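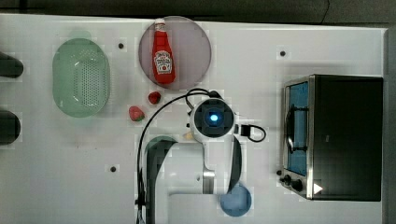
Elle avait quitté Stonville avec une valise et le loyer du premier mois. L'appartement de la rue Pillai était au deuxième, côté cour. Le propriétaire demandait 500 par mois, 700 avec le chauffage. Elle avait pris sans le chauffage. On était en février.

La cuisine était petite, mais la table était grande et blanche. Le premier soir, elle y posa ce qu'elle avait. La passoire verte venait de sa mère. Le ketchup, elle l'avait acheté en bas, avec des fraises hors saison et trop chères. Elle mit la bouteille sur une assiette, couchée, parce qu'elle n'avait pas encore décidé où irait quoi.

Son frère téléphona à sept heures.

« Tu as mangé ?
– Pas encore.
– Tu as de quoi ?
– J'ai du ketchup. »

Il ne rit pas. Il demanda si les fenêtres fermaient bien. Elle répondit que oui, sauf une. Il dit qu'il passerait avec du ruban et un tournevis, puis il parla de son travail chez Prutlow, où l'on venait de supprimer 16 postes. Le sien restait, pour l'instant. 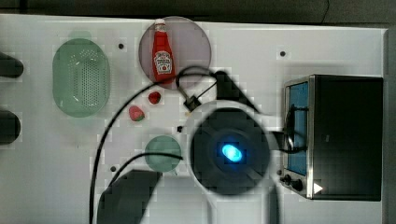

Après l'appel, elle regarda ce qu'il y avait sur la table. Deux fraises, du ketchup. Le four avait deux boutons noirs et elle ne savait pas lequel servait à quoi. Chez sa mère, on allumait le gaz avec une allumette et on ne se posait pas de question.

Elle mangea une des fraises. Elle n'avait pas beaucoup de goût. L'autre, elle la laissa pour le matin.

Vers neuf heures, elle descendit chercher du pain. L'épicier allait fermer. Il lui demanda si c'était elle, la nouvelle du deuxième, et elle dit oui. Il lui vendit une demi-baguette au prix du quart et lui conseilla le bus de Surno plutôt que le tram.

En remontant, elle compta les marches pour s'habituer au noir. La minuterie s'éteignit avant le palier. Elle chercha la clé dans sa poche, trouva celle de Stonville, puis la bonne.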